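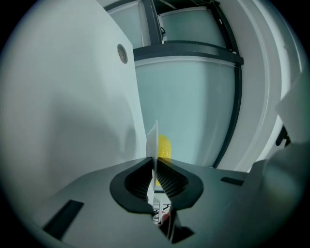
Journals > Workplace and Storage Studies > Full text

Abstract Sections Figures References Cite Share

3.2 Thin items: cards, dividers and loose labels

The second group of items in the Falano workroom was made up of things too thin to stand on their own. We placed cards, paper dividers and unmounted labels in this group, and left out anything in a sleeve or folder. Gündoğdu and Çınar drew the line between the groups before sorting began, and it was changed only once, when the stiff dividers used at Lestemus were moved in with the cards.

Thin items cause two kinds of trouble in a shared room. The first is that they are put down flat and then covered. A card under a notebook is out of sight, and people who can't find it tend to write a new one. The second is that a card lying flat on a smooth surface is slow to pick up. Most people in our sessions slid it to the edge of the table and took it from below; others bent one corner upward with a fingernail, and over time this left a crease that made the card harder to file. Both habits were also noted in the earlier Bustos report, although its authors dealt mainly with envelopes.

A card held on edge is easier to place. It can go straight into a slot or between two dividers without being turned. It is also harder to see from the front, where only the narrow edge faces the person looking. In Figure 1 the card is upright with its narrow edge forward, and it partly hides a bright yellow object with a perforated texture. A frosted glass cabinet stands further back, beyond a large white panel.

Figure 1. Thin white card held on edge, with a yellow perforated object behind it.

The color of the cards matters here as well. White cards were the most common in the room, and they were the ones most often reported missing. Against a white surface the edge of a white card gives very little to look for, and under soft light from above the shadow it casts is weak. Avcı suggested a colored strip along the top edge, and we tried this on one batch of 592 cards in the August sessions. People said the strip helped when the cards were filed upright. It made no difference that we could detect when the cards were stacked flat — the strip was then on the wrong face.

We compared 2 ways of keeping the cards between uses. In the first, they stood in an open tray on the table. In the second, they were kept behind a cabinet door. The tray was used more, but it also collected other things: clips, a tape measure, and on several occasions somebody's lunch receipt. The cabinet stayed cleaner, and cards that went into it usually came back in the right order. The 9 people who took part were divided on which they would keep, and those who handled cards every day preferred the tray.

The tray was sold by Jorkach as holding 1000 cards. We found it hard to use well before it was full. Once the cards were packed tightly, a person had to push the row apart with one hand and pull with the other, and the neighboring cards often came up too. We therefore left part of the tray empty in all later sessions and put a block at the back to keep the row from leaning.

Labels are treated separately in Section 3.3. They are thinner than the cards and curl when left out, so the upright arrangement could not be used for them without a backing sheet.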